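Ideas of the Afterlife in Two Congregations
Student project report, Religion and Society
Submitted 18/02/2026

Introduction

The project looked at how members of two Protestant congregations talk about heaven. The two groups were the Eklund Street church in Soklow and the Purstead chapel in Plarside. Both use the same hymnal and belonged to one parish until they split over church government. I wanted to see whether their beliefs about the afterlife had moved apart as well, and in particular whether people thought heaven is the same for everyone who enters it.

Method

I used printed material and interviews. The printed material was a run of sermon outlines kept by both churches, 701 pages in all. I read them for any mention of heaven, reward, judgment or resurrection and copied each passage into a spreadsheet. I then interviewed 28 adult members, using one list of open questions for everyone. Interviews began in May and were held at the churches or in people's homes. I did not record audio. Notes were typed up the same evening and sent back to the person for corrections.
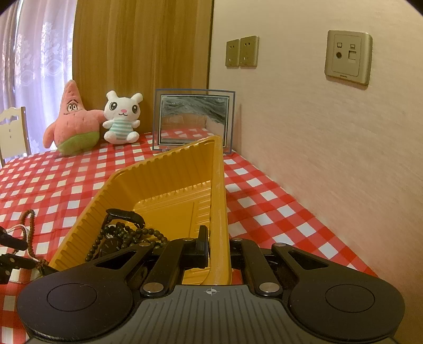

The first question asked people to say in their own words what they expect after death. I left the word "heaven" out of it on purpose. Most people brought it up themselves within a sentence or two. A later question asked if a person's conduct in life makes a difference once they are there.

Findings

In the sermons, the Eklund Street preachers return often to the parable of the talents and to Paul's lines about work tested by fire (1 Corinthians 3). They take these to mean that the saved receive different rewards. The Purstead outlines prefer the workers in the vineyard, where everyone gets the same wage, and they rarely mention reward at all.

The interviews did not follow this split very closely. Members of both churches said that heaven is equal for all, and some of the same people later said that a martyr or a devoted parent must surely have a higher place. When I asked how the two fit together, the usual answer was that God would sort it out. Family reunion came up far more in the interviews than in the sermons. Only 3 people talked about a resurrected body, although both churches say the creed every Sunday.

Limits

Most of the people interviewed were retired. The Purstead outlines also have a gap of 2 years when the chapel had no settled minister, so the comparison is weaker for that period. I coded the passages alone, and a second reader would probably have placed some of them differently, mainly those on judgment.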